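The Play Kitchen, One Year In

Posted in May by K. Dravetti

We bought the play kitchen secondhand last spring from a family on Vanham Street. They wanted 40 dollars and said all the screws were in a sandwich bag, and all but 2 of them were. I have been meaning to write down how it has held up, mainly for my sister-in-law, who is shopping for one and keeps texting me the same questions.

It came home flat in the back of the car. I wiped every panel with dish soap and warm water before putting anything together, and I would do that again. The grooves where the panels slot in had a lot of dried play dough in them. A wooden skewer got most of it out. The rest came off with a toothbrush. I did not have the instructions, so I laid the panels on the rug and sorted them by which edges had holes. Putting it together took one nap and part of an evening.

For the first few months it lived in the dining room, against the wall under the window. That was a mistake. The afternoon sun hit the counter and everything small rolled under the radiator. In the fall we moved it to the room off the hall, and it has been used a lot more there.
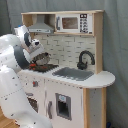

The stove gets more use than any other part of the kitchen. I expected the sink to win, and it does get its turns, mostly for washing plastic grapes. But cooking is the thing. The stovetop is a plain dark panel set into the white counter, and the little silver pot with the dark rim goes on and off it all day long. Anything red counts as tomato sauce at our house, so red pieces tend to collect at the front left of the cooktop. The microwave is second. It sits up in the hutch next to the range hood, and most of what goes in it is bread.

Cleaning is easy enough. The white panels show fingerprints and crayon, and a damp cloth takes care of the fingerprints. Crayon needs baking soda and some patience. I leave the wood trim alone except for dusting. The brick backsplash is printed, so I go lightly there and skip the scrubby side of the sponge. The faucet worked loose over the winter and I tightened it from underneath with pliers. It has stayed put since then.

Storage was the harder part. We had far too much play food, including a complete second set from Gralari that came as a birthday gift. I put half of it in a shoebox in the closet and swap the boxes when interest drops off. Pots and pans stay out all the time. Cups go in a bin on the floor — not a pretty system, but they get put away.

If you are buying used, bring a tape measure and check the counter height against your kid. Ours had to stand on a book at first. Check the back panel too, because that is where the one we almost bought before this was split. I would also ask whether the pots come with it. Replacing them one at a time adds up.

I still need two screws.

Recent posts
Sorting the hall closet, again
What I keep in the craft drawer
Painting the Ziółkowski bookcase
A shoebox system for small toys
Rug pads: which one we kept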